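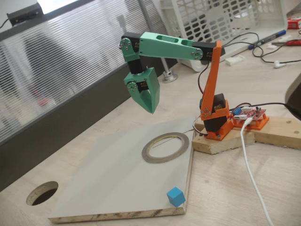 How do you get a small printed servo arm pointing where it should after a joint has been taken apart?

Take the arm off its horn, power the servo, send it to its centre position, and only then put the horn back on at the closest spline. Whatever small error is left gets trimmed out in the software.

Clidito list > Prendow arm > Re: Shoulder droops, gripper lands short

Hi Radoslava, hi all,

Great write-up, and what a good problem to have on a first build! I had nearly the same thing in April after I swapped the shoulder servo on mine (orange below, mint green from the elbow up, screwed to a block of pine), so I've been through all of this with a screwdriver in one hand and the Prendow build notes in the other. Replies are in line below. I've gone on a bit, sorry, I love this stuff.

Radoslava Hrubý wrote:

> I finished the rebuild of my Prendow arm last night after stripping the
> shoulder servo. New servo is in, everything moves, nothing smells.
> But the gripper now comes down short of where it used to, and lower
> on the way across. It catches on the edge of the base board.

Coming down short and travelling low together says shoulder to me, before you go looking at the elbow. When the new servo went in, did you centre it first? They come out of the bag wherever the factory left them. If you pushed the link on by eye, you're probably one spline off. On the servos I use there are 21 teeth, so a single tooth is a bit over 17 degrees. You can't mistake that for slop, and you don't want to fix it in software either, as you'll run out of travel at one end and the servo will sit there humming against its stop.

What I do:

Unplug the servo supply. Hold the upper arm up with your hand, or a stack of books, because the whole thing flops forward once the shoulder lets go. Take out the centre screw and ease the horn off straight. Don't lever against the printed bracket, it'll crack along a layer line (ask me how I know).

Plug back in and send the shoulder to centre with nothing on it. Leave it powered and holding while you offer the link up to the shaft. Turn the link to the nearest tooth, press it home, and put the centre screw in finger tight plus a small nudge. Then power off and move the joint slowly by hand through its whole range, feeling for anything that binds.

> I tried adding an offset in the software and it helped a little, but
> then the far positions were all wrong.

That fits. Please zero that offset before you start! I left an old one in place the first time, centred everything beautifully around it, and had to do the whole job over. Zero every joint, save, restart the program, and check the zeros are still there after the restart. Mine hadn't saved.

> Second thing. It twitches. When it's holding still the wrist gives a
> little kick every few seconds. It didn't do this with the old servo.

Oh, this is my favourite part. A few things to try, cheapest first.

Follow the wire along the arm with your finger and look at where it crosses each joint. There should be a relaxed loop at the joints, enough that the arm can reach its furthest position without pulling on the plug. If you tidied the cable when you rebuilt it (we all do, it looks so smart) it may be tugging at the connector. I used to zip tie everything flat to the link and I've stopped doing that completely. A bit of droop in the wire is your friend.

Next, reseat every plug at both ends. Power off for this too. Look down into the connectors for a pin that's been pushed back.

Then the supply. Mine is a 5 V setup and I'd go by whatever is printed on your own servos, so check the label on the new one against the old one. Put a meter across the supply at the board while the arm is lifting. If the reading dips when the shoulder works and the wrist kicks at the same moment, you've found it, and a thicker, shorter power lead will do more for you than anything clever in the settings. Please don't try to run the servos off the USB lead. It's there for talking to the board.

> The base has also started to creep when it swings. I have it screwed
> to an offcut, and the offcut is clamped to the bench.

Have another look at that offcut! Pine is lovely to work with but the screws do loosen as the arm shakes about. I take mine out, put a drop of wood glue and a sliver of matchstick in each hole, let it dry overnight and drive them back in. It grips like new. Also lay a straightedge across the bottom of the block. Mine had a slight cup in it, and it rocked when the arm reached out to the side, and I'd been blaming the gears for weeks.

While the screwdriver is out, go over the bracket screws around each servo. Snug is plenty. They're cutting their own thread in plastic and you only get to strip them once.

> Is there a quick way to tell if it's right, without running the whole
> program each time?

There is, and it's fun. I stick a square of masking tape on the work board and draw a cross on it with a fine pen. Bring the gripper down to the cross by small moves, save that position, send the arm home, then call the saved position back. Do that from the left and again from the right. If it lands in the same spot both times, your mechanics are good and anything left over is calibration. If the two landings are more than 2 mm apart, there's play somewhere: hold the base still, wiggle the finger very gently, and watch each joint in turn to see which one moves first.

I run that check every time I've had a joint open, and again before I bother recording any new positions. Old positions taught before your rebuild will need doing over, I'm afraid. Put a bit of height into the ones in between so the gripper clears the edge of the board on the way across.

> Does anyone use the Komum bracket, or is the standard one fine?

Standard one for me. I printed the Komum one and it's very nice, much stiffer across the back, but the cable exit is tighter and I had to file it. Print it with the flat face down if you try it. I'd sort the spline first and see if you still want it.

Let us know what the meter says, I'm really curious about that wrist. And if you're up for it, post your joint limits when they're done. I'd love to compare them with mine.

Cheers,
Bachmann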